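The kitchen bits, May

Lev and I have been sorting out what goes in the shared kitchen (it has taken ages!) and so far the rice cooker and the crisps are on the list.
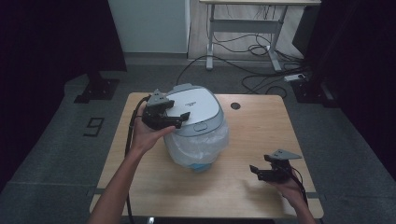
White lid, grey rim, plastic bag still round its lower half.

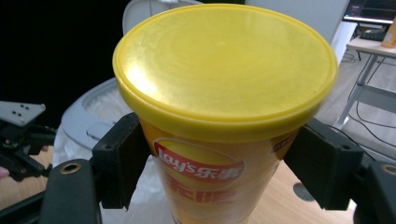

Lay's, in the tall yellow canister with the shiny lid.

Next I want to tackle the mugs, and I've put 13 on the list, though Lev says that's far too many. If you've got a decent kettle going spare, do shout - I'd love one by the end of the month!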